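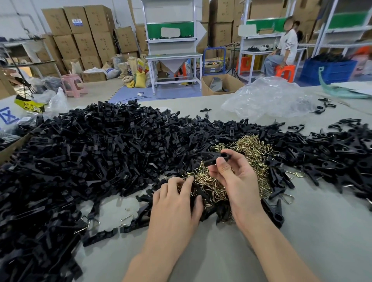
ホーム 作業記録 機構 照明 音響 資料 前の記録 次の記録

作業ノート　2020年10月
Drundus座 引割緞帳の走行音と中央の合わせ不良

対象は客席404の小劇場、Drundus座。本緞帳は引割で、上手下手の二枚を一本の操作ロープで開閉する。駆動はPachecoの電動ウインチ、舞台袖の操作盤から開・閉・停止の三点押し。レールは二条で中央が重なる形。ランナーは既設品と8月に一部交換したものが混在している。幕地はCleranoの防炎加工ベルベット、裏地あり。

劇場側からの申し送りは二点。
・閉まり際に客席前方で「コトコト」と聞こえる。静かな幕切れで使えない。
・閉めたあと中央に隙間が出る日がある。袖の明かりが漏れる。

8月の作業ではランナー交換とロープの張り直しを行い、その時点では走行音は許容範囲と書いてある。隙間についての記載はない。同じノートに「下手側、終端手前でやや重い」と一行だけあるが、測った値も処置も残っていない。この一行は後で効いてくる。

現状確認

ウインチのカウンタ読みは1,676。開閉を一往復で1と数える設定であることを操作盤のメニューで確認した。8月の読みは記録がないので、交換後に何往復したかは出せない。今後は作業の最初と最後に必ず読みを書く。

無負荷での確認から始めた。ロープをドラムから外し、ウインチ単体で正逆に回す。音は軸受けの唸りだけで、申し送りの音とは違う。ドラムの横振れは目視で分からない程度。ブレーキの効きも左右差なし。ウインチは当面白とする。

次にロープを手で引き、幕を付けたまま動かした。上手側は端から端まで引き味が一定。下手側は中央から外へ向かう途中で二か所引っかかりがあり、うち一つは終端の手前。8月の「やや重い」と同じ場所と見てよい。引っかかりを越えるときに音が出る。ただし手引きの速度では音が小さく、客席で聞いた者に確認してもらっても「これかどうか分からない」という返事だった。電動の速度で再現させる必要がある。

電動で走らせ、客席前列中央、客席後方、下手袖の三か所で聞いた。前列中央と下手袖でははっきり聞こえる。後方では聞こえない。音は等間隔に並ばず、二つ三つ続いて切れ、また出る。ロープの撚りや滑車の偏心なら周期が揃うはずで、この出方とは合わない。レール側の問題と考えて先に進む。

レール継ぎ目

高所作業台を下手に据え、下手レールの継ぎ目を順に見た。継ぎ目は内側からA、B、C、Dと呼ぶことにする。

A：段差なし。継ぎ板のボルトに緩みなし。
B：底面に段差。爪で触れて分かる。外側の材が低い。継ぎ板のボルト一本が手で回る。
C：段差なし。走行面に黒い付着物。
D：段差あり。Bより大きい。吊り金具の片側が下がっており、レールごと外側へ傾いている。

手引きで引っかかった二か所はBとDに一致した。付着物はランナーの車輪の摩耗粉に古い油が混じったものと思われる。以前だれかが走行面に油を差したらしい。このレールは乾式で使うもので、油は要らない。拭き取ってアルコールで仕上げた。乾いた布に黒い筋が付かなくなるまで繰り返し、布は結局一袋分使った。

Dの吊り金具は、天井側のクランプが鋼材の縁から少し逃げていた。締め付けトルクの不足か、もともと掛かりが浅かったかは判断できない。クランプを外し、掛かりを深く取り直して締めた。合わせてレールの高さを水糸で出し直した。Bは継ぎ板を外して両材の底面を揃え、ボルトを新品に替えた。古いボルトにはばね座金が入っていなかった。他の継ぎ目も同じ仕様の可能性があるので、A、Cも一度外して確認。Aは座金あり、Cはなし。Cにも入れた。

上手レールも同じ手順で見た。段差はなし。座金は全箇所に入っている。上手と下手で施工した時期か人が違うのだろうが、図面には書かれていない。

ランナー

下手側のランナーを端から外して机に並べた。新旧の見分けは車輪の色でつく。旧品は車輪の縁が角張って減り、新品は丸みが残っている。問題は車輪の径で、旧品が減った分だけ新品が高く、隣どうしで荷重の受け方が変わる。新品の間に挟まれた旧品は浮き気味になり、段差で跳ねる。音が不規則に出るのはこれで説明がつく。

対策の候補
案1　旧品を全部新品にする。
案2　新旧を混ぜず、内側を新品、外側を旧品にまとめる。
案3　段差の修正だけで様子を見る。

在庫の新品は全数には足りない。案2で組み直した。先頭の主ランナーは荷重が大きいので、ここは両側とも新品。発注は案1の前提で別に出す。下手だけ替えると上手との差が出るので、数は両側分とした。

組み直すときの注意を一つ。主ランナーのロープ止めは表裏があり、逆に付けても一応は締まる。逆だと終端でロープが捩れ、先頭のランナーが少し首を振る。外した状態では下手側が逆だった。8月の作業で外しているので、戻すときに間違えたものと思う。写真を撮ってから外すことをこの工房の手順に入れたい。

中央の合わせ

隙間の件。閉の停止位置はウインチ側のリミットで決まり、幕側に当たり止めはない。つまり止まる位置はロープの伸びと滑りに左右される。張り直したロープは初期の伸びが出る時期で、8月から今までに伸びた分だけ閉まり切らなくなっていたと見ている。テンション滑車の位置を見ると、ばねがほぼ縮み切っていない側に寄っていて、張りを受けていない。

作業順
一　リミットを仮に手前へ寄せる。
二　テンション滑車を引き、ばねの指示線を標準位置に合わせる。
三　ロープ止めの位置を左右で取り直し、手引きで中央を合わせる。
四　リミットを本設定にする。
五　電動で閉め、重なりを見る。

三で一度失敗した。左右のロープ止めを同時に緩めたところ、下手の幕が自重で開く方向へ動いた。指を挟む位置に人はいなかったが、片側ずつ行うこと。手順書には「交互に」と書き足した。

重なりは図面では手のひら一つ分ほど取る指示だが、図面の値は旧幕のもので、今のClerano幕は裏地の分だけ厚い。重なりを図面どおりに取ると、内側の二枚が擦れて裾がめくれる。少し減らして、袖の作業灯を点けた状態で客席中央と両端から漏れを見ながら決めた。両端の席からは重なりが浅く見えるため、中央席だけで判断しない。決めた位置はレール側面に白の塗料で印を付けた。

照明側との干渉

ついでに確認した件。緞帳閉まりのきっかけは、照明卓Rastixから接点出力で操作盤に渡せるように配線されている。現在は使っておらず、袖で人が押す。使っていない理由を聞くと、一度、転換中の明かりの操作で幕が動いたことがあるとのこと。卓のデータを見ると、シーン67に接点出力の設定が残っていた。公演が替わって番号が流用され、接点だけ前の公演のまま生きていた、という経過と推測する。

処置は卓側の設定の消去と、操作盤側の外部入力を切ること。両方やった。外部入力の切替スイッチは盤の中にあり、扉を開けないと状態が分からない。盤の表に札を付けた。文面は「外部入力　切」。使う公演があれば、そのときに入れて、終わったら戻す。接点で幕を動かすこと自体には反対しないが、動作中に袖で停止を押せる者がいることが条件になる。今の盤は外部入力で動かしている間も停止ボタンが優先されることを実際に押して確かめた。開の途中、閉の途中とも停止する。再起動は外部からはかからず、盤で一度復帰が要る。この動きは仕様書に書かれていない。

試運転

修正後、連続で100往復の試運転を行った。カウンタは作業開始時の読みから、調整中の動作も加えて進んでいる。終了時の読みは次回の頭で転記する、と書きかけたが、それで8月と同じ穴が空くので、盤の内扉に貼った表に先に記入した。

走行音：前列中央で、コトコト音なし。布の擦れる音とウインチの唸りは残る。下手袖ではBの通過時にごく小さい音がまだある。段差は触って分からないので、継ぎ板の端面がランナーの側面に触れている可能性。面取りを試したいが、外すとまた高さの出し直しになるため、新品ランナーへの入れ替えと同時に行う。

停止位置：最初と最後で印からのずれを見た。閉側にわずかに開き気味へ動いた。ロープの伸びがまだ続いているのか、ロープ止めの馴染みか、この試験では分けられない。テンション滑車の指示線は標準位置の範囲に収まっている。

温度：ウインチのモーター外装は連続運転の途中で手を当て続けられない温かさになった。通常の公演でここまで続けて動かすことはない。取扱説明書では連続定格の運転ではなく、間に休止を置くことになっている。途中から休止を入れて続けた。最初から入れるべきだった。

幕地：裾の擦れなし。下手の裾に古い擦れ跡が一か所あるが、防炎ラベルの位置とは離れている。防炎の表示は両幕とも読める。

音の測定について

騒音計でも録ったが、値は参考扱いにする。空調が止められず、暗騒音がコトコト音の区間と重なるため、前後の比較に使えない。録音の波形では修正前の突発音が拾えており、修正後の同じ区間には見当たらない。耳の判定と合っている。次に測るときは空調停止の時間をもらう。停止は館の設備担当に申し込みが必要で、当日の依頼では受けてもらえなかった。

マイクの位置は前列中央の肘掛けの高さ、袖は床から立てて人の頭の高さ。袖のマイクは綱元の陰に入ると音がこもるので、綱元より舞台寄りに置く。

8月の記録との突き合わせ

「張り直し」とあるロープは、今回見るかぎり左右の両方に手が入っている。記録では下手のみ。ロープ止めの表裏の件も下手だけに出ている。上手のロープがいつ替わったかは分からない。端末の巻き方は上手と下手で違い、上手は糸で巻いて焼き止め、下手はテープだけ。テープは剥がれかけていたので巻き直した。

残件

・ランナー新品、上手下手両側分の発注。形番は現物の刻印と在庫箱の表示が一致していることを確認済み。
・B継ぎ目の端面の面取り。ランナー入れ替えと同時。
・ロープの伸びの追跡。閉位置の印とのずれを公演ごとに袖の係に書いてもらう。用紙は盤の横に下げた。
・図面の重なり寸法の改訂。旧幕の値に線を引き、今の位置を書き込む。元図は館側の保管なので写しを借りる。
・Rastixの旧公演データの整理。接点出力が残っているシーンが他にもないか、照明側で見てもらう。今回見たのは現行公演の範囲だけ。
・下手の吊り金具で、D以外のクランプの掛かり。作業台を移す時間がなく、手の届く二か所しか見ていない。次回の最初に行う。

追記。下手の高所作業台は袖幕に寄せて片付けた。脚の固定を一本外したままなので、使う前に掛けること。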